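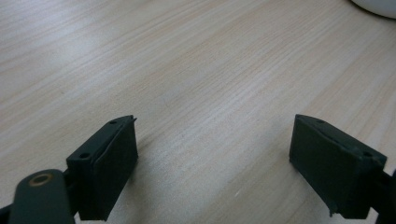

9/17/19
Posted by: Kindcombe workshop, bench notebook

Filed under: Shop Notes > Tables & Tops > Clinmont

Clinmont table, tea room top, second go at the finish.

Carrying on from the last entry. The top came back into the tea room once the second coat had cured, and it's been in normal use since then. I wanted it used before we decide on a finish for the other Clinmont tops, which are going into staff kitchens and will get the same treatment: mugs, rack, spills, people leaning on it with a sandwich.

Finish so far is the Adomaitis hard oil, two coats, rubbed off hard after each one. First coat soaked in quickly and unevenly, as expected on a pale timber. Second coat sat up more and needed a lot more wiping. I left it a bit long on one corner and had to go back with a damp-with-oil rag to loosen it before it would come off. Note for next time: do the top in two halves and wipe the first half before starting the second. I always think I can get across the whole thing in one go and I can't.

Colour has stayed light. I was worried it would go orange. It still has the faint peach tone it had when it was raw, and the grain lines read clearly when you get the light across it. The darker tan bands came up slightly more than the pale ones. I like it. The client sample was a shade cooler than this, so somebody will need to put the two side by side in daylight before we commit. Don't do it under the shop tubes, they make everything look green.

What I'm checking

The question from the Clinmont job was whether an oiled top will stand up to a dish rack living on it full time. Their first drawing had the rack on a stainless drainer next to the sink. The second drawing has no drainer and the rack on the timber. We said we'd try it and write down what we found.

So the tea room rack has moved from the sink side to the table. It's the grey wire one with the ridged plastic tray underneath. The tray is the part that matters for us. If water stays in the tray we have no problem with the top. If it gets over the lip or under the tray, we do.

First thing learned is that the tray has to be pushed fully home. The wire part will sit happily on it while it's out of line, and then anything dripping off that side goes straight onto the timber. I did this myself on the first morning and found a wet stripe along the outside of the tray after lunch. It wiped up. No mark the next day, but it had only been there a few hours.

Second thing is that the rack wanders. It started square to the table edge and gets shoved round every time somebody reaches past it for the kettle. By the end of a normal day it's sitting on an angle. That doesn't hurt anything on its own, but every shove drags the feet across the finish and there will be grit under there sooner or later. Stick-on felt is no good in a wet spot. I'd try the soft clear bumpers from the cabinet drawer, the 2 mm ones, and see if they stay put.

Mugs

Everything that goes on the rack gets used on the table as well, so mugs are in this test too. The white one with the ribbed plastic outside and the steel lining has been the one I've used most. It keeps tea drinkable for a good while and the outside doesn't get hot enough to worry the oil. I had it down in one spot through a long phone call, full, and there was nothing to see afterwards.

The ordinary china ones are harder on the top. They have an unglazed foot that holds a bit of water after washing, and if you fill one and put it down you get a proper ring. Rings were gone by morning on every spot I went back to, except one near the window end where I think the second coat was thin. I can still find that one with the light low. Can't feel it.

Habit that would help: mugs upside down in the rack, drain, then a wipe round the foot before they go on the table. I know how likely that is. In our own tea room they go in whichever way up they leave the hand. 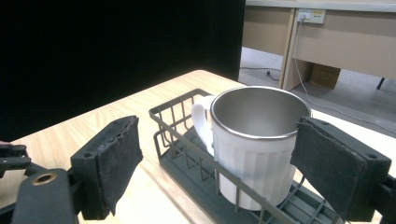
Page 17

Ribbed mug, continued. The grooves on the outside need a brush. A cloth goes over the top of them and leaves tea in the bottoms. I used the old nail brush from the glue sink, which is now not going back to the glue sink. The handle is easy to clean. The steel inside had a brown film low down that wouldn't come off with dish soap. Bicarb and hot water, left for 17 minutes while I sharpened the block plane, then a normal wash, and it came up fine. Don't use the grey pads on it. They'll scratch the lining and they'll take the sheen off the rim.

Same goes for the table, while I'm at it. No grey pads on the oiled top. Somebody has had a go at a dried jam spot with one and there's a dull patch the size of a thumb. I'll rub it back by hand and feed a bit of oil into it, which is the one real advantage of oil over the lacquer we used on the last lot. A dull patch in lacquer means doing the whole top again.

The rack itself: washed it in the big tub and put it back. Scale from our water collects in the channels between the ridges of the tray and goes hard if it's left. White vinegar shifts it. Tip the tray out first, don't pour vinegar into standing water. Rinse well and keep the vinegar off the timber. I spilled a little and mopped it up quickly with plenty of clean water on the cloth, then dried it. No change to the colour that I could see, but I wouldn't want it to sit.

Wiping down

Tried three ways of doing the end-of-day wipe to see which left the top looking best in the morning.

Dry cloth only: picks up crumbs, does nothing for tea. Fine if nobody has spilled.

Damp cloth and then a dry one: best of the lot. Wipe along the grain. If you go across it you can see the swipes in raking light until it dries, and a bit of lint catches in the open grain near the ends.

Spray cleaner from under the sink: left it streaky and slightly grabby under the hand. I think it's leaving something behind. I've put the bottle back where it was with tape on it saying NOT TABLE. For the Clinmont care sheet I'd say water, or water with a drop of dish soap, and dry after.

Sanding notes, so I don't lose them

Took the raw top through the usual grits before the first coat. There was talk of going very fine on the last pass, so I did an offcut up to 2000 by hand to see. It looks lovely dry. It also takes hardly any oil, and a drop of water on it after one coat left a pale spot where the normally sanded offcut had nothing. Not worth the time. Stop where we always stop.

Edges got a small round-over and a hand sand. Check the underside edge too, I missed a section and found it with my sleeve.

The end grain drank oil. I gave it an extra go each coat and it's still a bit dry to the touch at one end. One more coat there before winter heating comes on. October would be sensible.

Where to put the rack

With the table against the wall the rack wants to be at the end nearest the sink, so wet things travel the shortest distance. It was out in the open part of the table for a few days and there was a line of drips from sink to rack each afternoon. Moving it down stopped most of that. I'd keep it at least 40 cm from where anybody sits, for elbows as much as for water.

Lift the tray once a day and wipe under it. I've been doing it when I lock up. If it's dry under there, good, put it back. If it isn't, leave the tray off for a bit and let the timber breathe. The worst thing we could do is trap water under flat plastic for a week and then be surprised by a black mark.
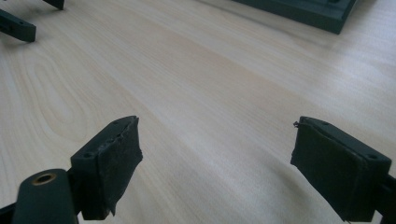
State of the top after this round

Good overall. Surface still feels closed and smooth over most of its area. The thin spot at the window end and the jam patch are the only repairs on my list. No lifted grain where the rack has been standing. I ran a fingertip and then a bit of old stocking over it and nothing snagged.

One thing I can't answer yet is what happens over a long stretch with nobody looking after it. Our tea room has me going round with a cloth. The Clinmont kitchens may not. I'd like to leave the tray alone for a fortnight, no lifting and no wiping under, and then have a look. If it marks, that tells us the drainer needs to go back in the drawing, and better we find out on our own table.

To do

Bumpers on the rack, once the feet are properly dry.
Rub back the jam patch and oil it.
Extra coat on the dry end grain.
Order another tin of the Adomaitis from the Jiltolham store. The open one is skinning over.
Oily rags go outside flat on the rail, not in the bin. I found one scrunched up in there again.
Write up the care sheet from the wiping notes and send it across with the sample.
Start the fortnight with the tray left down. Put a note on it so it doesn't get tidied.

Recent entries
Clinmont table: gluing up the top
Clinmont table: first coat and what went wrong with it
Cleaning out the glue sink
Jiltolham store pick-up, what we got and what they were out of
Block plane, new iron
Kettle shelf brackets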